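How I clean our shower set and rail (and keep the limescale off)

Last updated: 26 August 2021

I put off cleaning the shower for far too long after we moved in. I'd wipe the tray, rinse the walls and call it done, and then one morning in July half the holes in the shower head were spraying sideways at my ear. We've got properly hard water round our way, so if yours is soft you can get away with doing this much less often, lucky you!

You'll need white vinegar, an old toothbrush, a freezer bag, an elastic band and a couple of soft cloths. I like the thick cloths from Hilovano, but a cut-up T-shirt works just as well.

Start with the head. Pour enough vinegar into the bag to cover the spray face, pop the head in and hold it there with the elastic band. Mine gets 4 minutes to begin with, then I have a look, and if it's still crusty it goes back in for another 4. Please don't leave it overnight on a dark finish -- I did that in our old flat and it came out with a cloudy ring that never shifted.

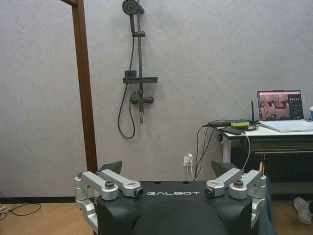

While that's soaking, do the rail. Work from the top down with a damp cloth and a tiny drop of washing-up liquid, and wrap the cloth right round so you get the back of it too (that's where the soap scum hides). The toothbrush is for the brackets and the bit where the handle sits. Dark fittings show every water spot, so dry them off properly or you'll be cross with yourself later.

Then take the head out of its bag, scrub the face gently and run the water hot for a minute. Any hole that's still blocked gets a poke with a cocktail stick.

For the walls I use Cendimix spray, the 505 one, and rinse it off well. Try it on a hidden patch first, especially if you've got any wood nearby -- keep it off that altogether and just use a wrung-out cloth.

I do the full job every 3 weeks and a quick wipe with a dry cloth in between, when I remember.

Contact | Copyright Robichaud Home Notes | Back to top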